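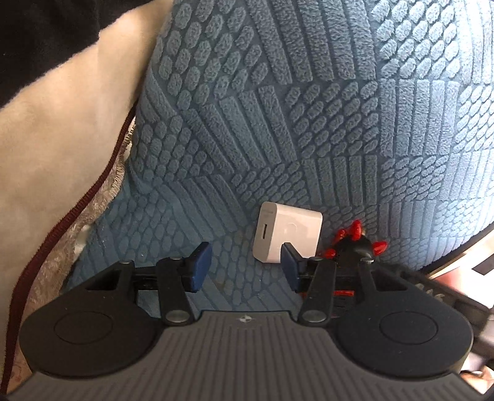
31 August 2019

I've finally got numbers I trust from the soft surface runs, so I'm writing them down before I forget how I got them.

The question was whether a policy trained only on hand-held gripper demonstrations can pick small, hard objects off bedding and blankets as well as it does off a bench. In April I had 800 demonstrations on a plain desk and the answer was clearly no. The fingers would close too high, or dig into the cloth and come up with a fold of it and nothing else.

For this round I recorded new demonstrations at home on 4 fabrics. The blue plush with the raised bars and pebbles was the hardest. The pattern is strong and it changes colour a lot depending on the light, going nearly white on the bright side. A white USB power adapter was one of the test objects, so the bright side was a fair worry.

I changed two things. First, I mixed the fabric demonstrations in with the old desk ones from the first epoch. Fine-tuning on them afterward, as the Skolteo baseline does, made the desk results worse. Second, I labelled the moment the pads first touched the cloth and had the network predict it as an extra output. It's a small head and added very little to training time.

Each fabric got 50 trials on the arm at Stondau. On the blue plush, the mixed policy without the contact label failed 11 times. With the label it failed 4 times. The flat fabrics barely moved, and I wouldn't read anything into the difference there.

Most of the remaining failures were the same kind. The object sat close to a second, darker one and the right finger came down on the neighbour. The contact label doesn't help with that – touching the wrong thing early still looks like touching.

I also tried the Zoditz augmentation set with heavy brightness changes. It did nothing useful on its own, and I've turned it off to keep the runs shorter.

Code is still a mess. I'll tidy the labelling script first, as two people at McGrath have asked for it, and then record more cluttered layouts on the same blanket.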